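Skirkano Nest Box Camera: Set-up Guide
Section 4. Fitting the box and camera in your garden

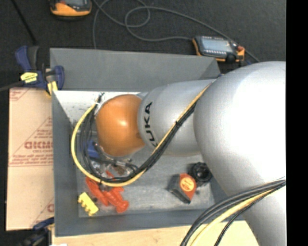

KUKA robot arm over a grey bin.

Read section 3 first if you have not yet paired the camera with the Lultside app. Pairing is much easier indoors than up a ladder.

4.1 Choosing a spot

1. Pick a wall, post or mature tree that is shaded in the afternoon. In January a box in full western sun can get hot enough to kill chicks.
2. Face the entrance away from the prevailing wind.
3. Keep clear of feeders. Breeding pairs will not settle where other birds are coming and going all day.
4. Check that nearby branches do not give cats or possums an easy way onto the lid.

Note: Parrots and rosellas like a deeper box than the one supplied. Use the Trerkero deep body (part 1079), which takes the same camera.

4.2 Mounting the box

1. Hold the back plate in place and mark the two screw holes.
2. On timber, use the screws in bag 149. On a living tree, use the hanging strap instead and loosen it a little each year.
3. Hook the box onto the plate and push down until it clicks.
4. Tilt the box slightly forward so rain runs off the entrance. Tighten the lower screw.

Caution: Have a second person hold the ladder. Do not work in wind or rain.

4.3 Fitting the camera

1. Lift the lid and slide the camera into the roof bracket, lens down.
2. Feed the cable out through the rear slot. Leave a drip loop below the slot so water cannot follow the cable inside.
3. Press the rubber plug (part 708) into the slot.
4. Open the app and check the picture. The whole floor of the box should be in view. Turn the focus ring by hand if it is blurred.
5. Add a handful of dry wood shavings. Do not use sawdust or straw.
6. Close the lid and fasten the latch.

Note: The night lights are infrared and do not disturb sitting birds. Leave them on Auto.

4.4 Once birds move in

Do not open the box while there are eggs or chicks inside. If the picture fails, restart the camera from the app or unplug it at the house end. If it still shows error 700, leave it until the young have flown and then check the cable joint.

Clean the box after the season with hot water only. The Bartoš brush fits the entrance hole, but it is quicker to take the floor out.

Guide last revised 2026-07-14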